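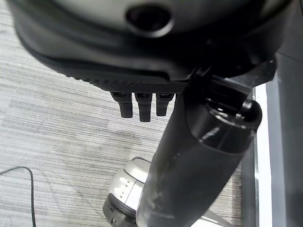 Frequently asked questions - Fismont Corner Shop

Do I need to be a member to buy?
No. Everybody can come in and buy. Members receive a small discount on dry goods and can put their name on the list for the Saturday bread, and it costs 20 dollars for one year.

How do I become a member?
Fill in the green form at the counter and bring it back with the payment. Your card will be ready after three working days. We don't send it by mail.

Can I order something you don't have?
Yes, if one of our suppliers has it. Write the name and the size of the product in the order book, and leave a phone number which you really answer. For drinks we must order the full case. For spices and tea we can order single packages.
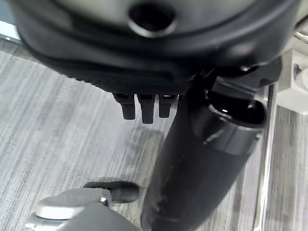 Black housing with a round opening near the top

How long do you keep my order?
Seven days after we call you. Then it goes to the normal sale. If you are traveling, please tell us before and we will keep it until you are back.

What if a product is past its date?
Bring it back, with or without receipt, and we change it or return the money. We check the dates every Monday, but with 3000 articles we sometimes miss one and we are thankful when you tell us.

Why do the prices for rice and oil change so often?
Our supplier, Salinas, sends a new list every month, and we follow it up and down. The price on the shelf is the price you pay. If the register shows another one, ask for a correction before you leave.
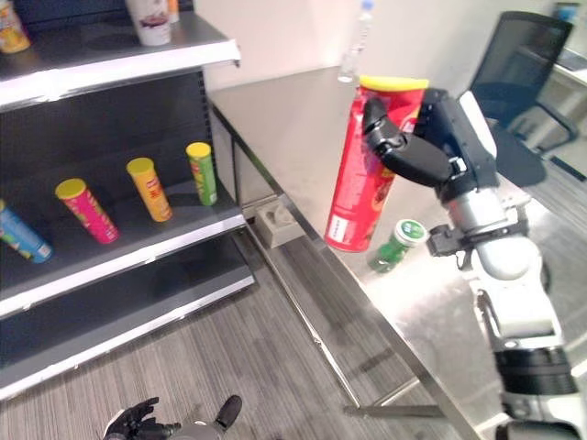 Halima Wanyama wrote to us that the shelf label should also show the price per pound, as she can't compare a small bag with a big one without doing the math in her head. She is right, and the new labels with this information will come in March. We begin with rice, flour and beans.

Do you deliver?
Only inside the town, on Tuesday and Thursday afternoon. The minimum order is 30 dollars and the delivery is free from 60 dollars. Please call before noon. We can't bring frozen food - the van has no cooling.

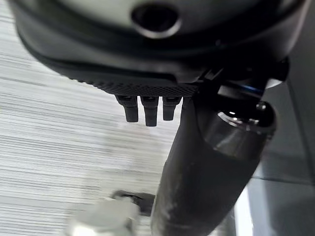

Dark pad along the underside

Can I pay by card?
Yes, for any amount. We don't accept checks anymore. Store credit is possible for members, please speak with Américo Morais.

Can I sell my own jam or honey in your shop?
Possibly. Bring two jars and your food permit. We taste, we talk about the price, and you get an answer in two weeks. Until now we have four local producers, and for honey we have enough at the moment.

My question is not on the page
Ask at the counter or leave a note in the box next to the door. We answer the notes on Fridays.

Last change of this page: 09/12/2018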